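**Voyle G2 parallel-linkage gripper, kit or assembled**

The G2 is a two-finger gripper for small arms used at home or in a shared shop. It bolts to the end of the arm, runs from one cable and opens to 81 mm. We sell it as a kit of cut plates, pins and screws, or put together and tested. The kit takes an evening if you have built something like it before, and two if you haven't.

Most buyers want it for benchtop work: picking parts out of trays, holding a board while they solder, moving small things from one spot to another. It is not meant for heavy lifting or for use outdoors.

**What's in the kit**

- Link plates and finger brackets, matte black
- Gripper body with motor and driver already fitted
- Pivot pins, washers and hex-socket screws, plus a few spares
- 3 hex keys
- Two pairs of finger pads, one soft and one hard
- Cable, 400 mm
- Printed build guide

You will need your own threadlocker and a small screwdriver for the cable clamp. The adapter plate for your arm is sold separately. We stock plates for the Panura and Plitano arms, and the drawing for a blank plate is on the downloads page if you want to cut your own.

**Small wrist camera mount**

The mount is an add-on. It holds a small board camera above the gripper body, looking down past the links. With the fingers forward you get both the gripper and the work in view. The links do cover part of the picture, and how much depends on how far the fingers are open. If your job needs a clear look at the center, take the shot before you move in.
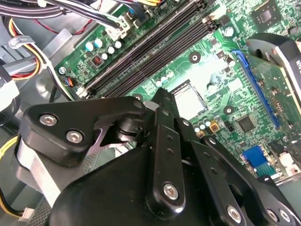 Fimow Workshop, July

Huw Prothero has a G2 on the arm at our shared shop and is using it on old desktop PCs. The job is sorting and stripping: find the memory slots, find the plugs, work out what can come off and in what order. The board on the bench has no memory in its four slots and no processor in the socket. The power plug and an expansion card are still in place.

His notes so far, lightly trimmed:

"Come in from above and keep the fingers pointed at the board. Coming in low from the side, I hit the case. I set a stop height over the capacitors and left it there. Soft pads for cards, hard pads for plugs. Power plugs have a latch, and the gripper can't press it and pull at the same time, so I do those by hand. Fan plugs are small enough that I'd want narrower tips."

We are working on narrow tips and will list them here when they are ready.

**Fit and care**

Check that every pivot moves freely before you apply power. If a joint is stiff, back its screw off a quarter turn. A drop of threadlocker on each pivot screw is enough. Keep it off the pins.

Check the screws again after the first 7 hours of use. After that, once a month is fine for most people. Wipe the plates with a dry cloth. The pivots don't need oil, and oil will pick up dust.

Unplug any PC or other powered item from the wall before the gripper goes near it. Leave it for a few minutes first, and never run the arm inside a power supply.

**Orders and spares**

Kits ship in a flat box. Assembled units take about a week longer. Links, pins, pads and cables are all sold singly, so a bent plate doesn't mean a new gripper. Orders placed before noon on Tuesday go out with that week's post.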